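Rice cooker in a shared workroom: inner pot, placement and garments nearby
Cerndale Community Help > Shared Spaces > Kitchen Equipment

Posted by Brisa Salinas

Our office in Cerndale has been granted permission to keep one rice cooker in the general workroom on the second floor. The building's written guidance covers kettles and microwaves but does not mention rice cookers. I would be grateful for advice on two matters. The first is whether the inner pot should be taken out for filling and washing, or whether water may be added while it sits in the body. The second is whether the appliance may be used in a room where clothing is also hung. Both pictures show the workroom.
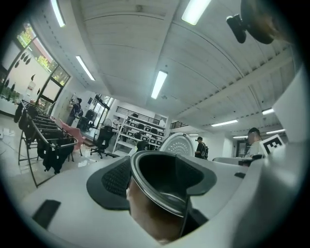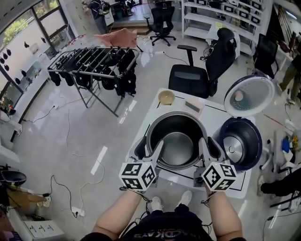

Our cooker has a hinged lid and a removable pot with a dark non-stick interior. Staff members currently fill it in different ways, and I have been asked to prepare a single notice for the wall. The table stands in front of some office chairs, and the rack with the black garments is on the window side of the room. Moving the rack into the corridor is not permitted under our lease. If a minimum distance is recommended, please state it so that I may include it in the notice.

Posted by Devum Facilities Desk

The inner pot should always be removed before water or rice is added. Water spilled into the body can reach the heating parts and damage the appliance. Before the pot is returned, its outside should be wiped with a dry cloth and the inside of the body checked for loose grains. Only wooden or plastic utensils should be used on a non-stick surface.

With regard to placement, please follow the manual supplied with your model. Where the manual gives no distance, our own practice is to keep fabric at least 5 feet from any appliance that releases steam. The steam valve must be left clear, and the cooker should not be operated beneath a shelf. Garments hung in the same room will take on the smell of cooking, and users of the rack should be told the hours of use in advance.

Posted by jilby471

We have one at work and just fill it at the sink. Never had a problem. Unplug it when you are done and do not leave rice in it overnight. I would worry more about who is going to wash it.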